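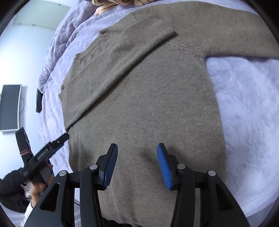 About Prusta

We make hand-held grippers and the software that goes with them, and we love this work! Our kit lets a person teach a robot everyday jobs by doing those jobs with their own arms, at normal speed, in a normal home. Folding, sorting, putting away, making the bed. If you can do it with two fingers on each side, you can record it, and a robot arm fitted with the same fingers can learn from it.

How we got going

Prusta was started by Mingxuan Ding, who spent years steering robot arms with a joystick and found it slow and tiring (and, for anything made of cloth, close to hopeless). The first gripper was put together one September with printed parts and a bicycle brake lever. It pinched badly and the camera mount kept working loose, but 30 recordings came out of it and they were good enough to keep going. The lever is gone now. The mount has been redrawn more times than we'd like to admit.

What we make

The Akora is our two-finger gripper, sold singly or as a pair, with a camera on each. Most people buy the pair, and for laundry we'd say you need it. The linkages are light, with as much material cut away as we dared, and the ridged finger pads can be swapped in a minute with one small screwdriver. It weighs 556 grams with the camera fitted. We're still trying to bring that down, and a lighter handle is in testing as we write this.

Zerora is the desktop program for looking through your recordings. It lines up the left and right hands, lets you trim the start and end, and flags any take where a camera lost its place. It runs on a regular laptop.

Bravo is our recording service, for teams who'd like the data but don't have the people or the rooms. Tell us the task and we'll send operators to real bedrooms, kitchens and hallways to record it. One Bravo order can run to 3,000 takes of the same job, with different clothes, different bedding and different light, and we look through every one before it goes out.

Why we care so much about clothes

A mug is the same shape every time you pick it up. A sweater never is! Sleeves wander, ribbed cuffs curl, and a fine knit spreads out differently on a quilted bedspread than it does on a bare table. Some of us can talk about collars for a whole lunch. We think soft, floppy things are the best part of this field, and our clothing set (182 garments so far, from baby socks to winter coats) is the thing we're proudest of.

Working with us

We're a small team and we answer our own mail. Schools and university labs can borrow a pair of Akoras for a term, and repairs are free for the first year. Spare pads, bolts and cables are all on the parts page, along with the drawings, so you're welcome to make your own.

If you have a task you think can't be recorded by hand, please send it to us. Fitted sheets are already on the list.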